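Prallden tries to tidy its desks, and discovers what a desk is for

18/11/2022

Staff at Prallden, the office furniture hire firm, have spent the week finding out how little a person needs in order to work. The answer from management is a laptop, a mouse and something to put the mouse on. The answer from staff is longer and includes a biscuit tin.

The exercise goes by the name of Trukow, which is also the name of the meeting room where somebody thought of it. Under Trukow, everyone in the main office was asked to clear their work surface completely by Monday lunchtime, put everything into a labelled crate, and start again with the bare set. Anything else could be fetched back from the crate, but only when it was wanted for a job. The crates would then be looked at on Friday, and whatever had not come out would be going home, into the stockroom or to the tip.

Kurniawati Pillai, the office manager, drew up the rules after a bad morning in August when a signed contract went missing for four hours. It was found under a desk fan, on top of a second desk fan. "I had no objection to the first fan," she said.

The rules run to a single page and are pinned up by the kettle. Laptops are to be shut at the end of the day and left flat in the middle of the desk. The mouse stays on its pad. Chargers go in the drawer, coiled, and a footnote explains what coiled means. Mugs are not mentioned, which several people have taken as permission.

There was some early argument about the mouse pad. A faction in accounts held that a modern mouse will work on anything, including a trouser leg, and that the pad was clutter pretending to be equipment. The other side pointed out that the new brown desk coverings, bought in for the week to protect the tops while they are waiting to be re-oiled, are paper, and that a mouse pushed about on paper all day makes a noise like someone sanding a very small boat. The pad was kept.
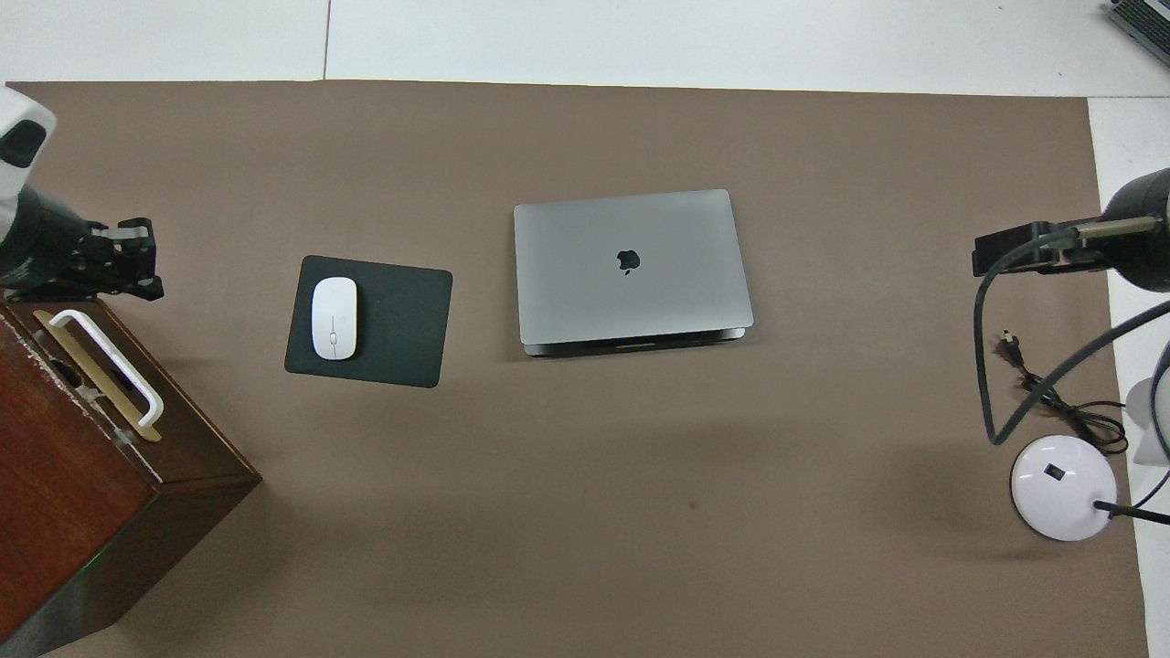 The bare set under Trukow rules: laptop closed, mouse on its pad.

By Tuesday the office looked like the brochure of a firm with no customers. Visitors admired it. A rep from Zarkance, which supplies the crates, asked whether everybody had been let go, and had to be given a cup of tea.

By Wednesday things had begun to come back. A stapler was first, and fair enough. Then came a desk lamp, a second stapler, a box of tissues and a framed certificate for a swimming distance that its owner would prefer not to see in print. All were entered in the log, which has a column headed "Job it was wanted for". The entry beside the certificate reads "morale".

The log makes good reading in general. One member of the sales team took out a calculator, returned it, took it out again and eventually wrote "just leave it with me" across four lines. Somebody in design signed for a pot plant on the grounds that it needed to see the window. A pair of shoes has been signed out every lunchtime and signed back in every afternoon, with the times given to the minute, and Pillai has praised this as the only entry done properly.

Less popular has been the rule about paper. Staff were told to bring loose sheets to the scanner and then put them in the shredding sack, and the queue on Monday reached the fire door. It moved slowly. People kept stopping to read what they had brought, and there was a fair bit of showing it to the person behind. Among the finds were a menu from a restaurant that is now a tyre fitter's, the instructions for a telephone system taken out two office moves ago, and 200 blank compliment slips with the old address on. The slips have been cut up for shopping lists. They are on the windowsill if you want some.

The drawers, it should be said, were not part of the exercise. This was pointed out at the start and has proved to be the scheme's great weakness. A desk top can be made spotless in 90 seconds by anyone with a deep enough drawer, and by Thursday a number of them no longer closed. Pillai has said that drawers will be dealt with in the new year under a separate name. Huenchumán has been suggested, it being the other meeting room.

Opinion on the whole business is divided along the lines you would expect. Those who had tidy desks before think it has been very worthwhile for everyone else. The rest have gone along with it in reasonable spirits, although there have been complaints that a clear desk makes it hard to look busy, and one that it makes it hard to tell which desk is yours. Two people in dispatch worked a full morning at each other's places and noticed when the wrong spouse rang.

Cleaning, at least, has got quicker. The evening cleaner used to do the floors and go round the desks with a duster held at arm's length, and now does the lot and is gone before the car park lights come on. She has asked that the paper coverings be changed when they get a ring on them and not turned over to hide it. She can tell.

As for the crates, they were opened this morning with tea and a certain amount of heckling. Most still held the bulk of what went in. Owners have been given until the end of the month to make up their minds, and items with no owner have been laid out on the long table by the back stairs. At the time of writing these include one umbrella, a good pair of scissors, a jar of foreign coins and both desk fans.

Nothing has been claimed so far except the scissors, which have been claimed by three people. Pillai is asking each of them to describe the handles.

The desk tops are due to be oiled next week, starting at the window end. Staff at that end should take their laptops and pads to the Trukow room first thing and bring them back when the surface is dry to the touch. Crates can be left where they are, but not on the stairs.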